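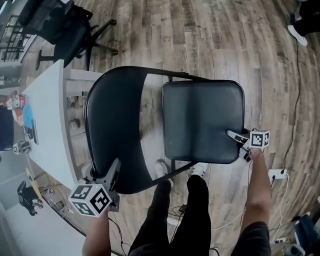
Robots have to follow rules, and so do the people who work with them. Some of the rules are grand, with long numbers in front of them, and take up a whole shelf. Others are the sort of thing your gran says when she comes into your bedroom. Tidy up those wires. Mind your fingers. At the workshop in Sornness where we learned most of what is on this page, both sorts count the same. Take a folding chair. It is a simple enough thing until you try to handle it with a gripper in each hand, one at the backrest and one at the corner of the seat, with the chair tipped on its side and your own white trainers just beneath its legs. A good many of the rules are hiding in that one job.

Who writes the rules?

Mostly grown-ups in meetings. They drink a great deal of tea and argue over words like "should" and "must". This sounds dull, and parts of it are, but the difference matters. "You should stop the robot" means it would be a good idea. "You must stop the robot" means put down your biscuit and stop the robot.

When a lot of people agree on a set of rules and write them down, it is called a standard. You use standards every day. A plug fits a socket because somebody settled the shape of it before you were born. Robot standards do the same sort of job, except that a plug has never tried to fold a chair.

The workshop has its own rule book too, called the Holis book. It began as a single sheet and now has 343 rules in it. Rule 100 says no soup. There used to be no rule about soup.

Rule: look for the pinch

Anything that folds has a place where it can nip you. Chairs, ironing boards, pushchairs and deckchairs are all guilty. Before touching one, you find the pinching places and say them out loud, even if you feel silly. Then you keep bare fingers away from them. A gripper can be mended with a screwdriver. Fingers take longer and there is more crying.

A robot does not know about pinching unless a person has told it. It has no memory of the time it shut its thumb in a door. So the people who plan its work have to remember for it, and they write down how hard it may squeeze, how fast it may move and what it must do if something soft gets in the way. (It must stop. That one is a "must".)

Rule: know where the cables are

Look at the floor on the right-hand side and you will find a long black cable wandering towards a white power strip, with white cords plugged in. Cables are patient. They will lie there all morning waiting for a foot.

The Holis book says that before anybody starts, one person walks the path that people will use and checks it for cables. If a cable has to cross that path, it gets a cover or some bright tape, or else the path moves. Anyone carrying something bulky has right of way, as they can't see their own feet.

Those white cubes with black-and-white patterns on the grippers have a rule as well. A pattern like that is there for a camera to look at, so that a computer can work out where the thing is and which way it is turned. Keep the patterns clean and don't cover them with your sleeve. Please do not improve them with a felt-tip pen — this has been tried, and the computer was not grateful.

Rule: anyone can say stop

This is rule 1, and it is the shortest. Anyone in the room can say stop. It doesn't matter if they are the boss, or the newest person there, or a visitor from the Urquijo factory who has only come to look at the lights. When they say it, everybody stops, and nobody is allowed to groan until afterwards.

A robot arm should have a stop button too, big and red and easy to reach. You may not hang your coat on it.

Try it at home

Ask a grown-up if you can write a rule book for one ordinary job, such as laying the table or putting away a folding chair. Let the grown-up do any folding. Your job is to watch and write. Use "must" for the rules that stop people getting hurt and "should" for the rest. Then give your rules to someone who wasn't watching and see if they can follow them exactly.

Children at the Nomelstead library did this for making toast. Their first try forgot to mention the bread.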